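4.2 Rules for recording and labeling two-arm trials

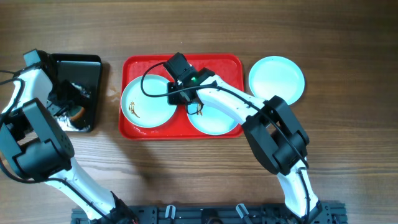
The protocol separates what an operator may do during a trial from what an annotator may later claim about it. In the first Gevska trials these two were mixed, and labels such as "cleared" or "sorted" were entered by the person holding the controls. Tsikata and Bonsu found that such labels could not be reproduced from the recordings alone. Under the revised rules, every label is assigned afterward, by an annotator who did not operate the arms.

Figure 3. Tabletop task with two arms, two trays and three plates. One plate lies outside the red tray.

An object counts as placed only if its full outline lies within the tray rim. A plate that overlaps the rim, like the left plate in Figure 3, is coded as partial – even if it appears stable. Objects hidden in part by an arm are coded as occluded until a later view settles the matter. Small marks on a plate are noted as "residue, unspecified" and are not named as food.

Each arm is assigned a home tray before the trial starts. Crossing into the other arm's area is allowed only when that arm is stationary, and the crossing is logged. Cables must be routed along the links with enough slack for full elbow travel. A cable that hangs over a plate is recorded as a class B deviation. It does not end the trial.

Trials are stopped after 54 seconds without contact between a gripper and an object. We applied the rules to 800 trials, of which 100 were labeled twice. Disagreements were passed to a third annotator (Hwang), whose decision was final.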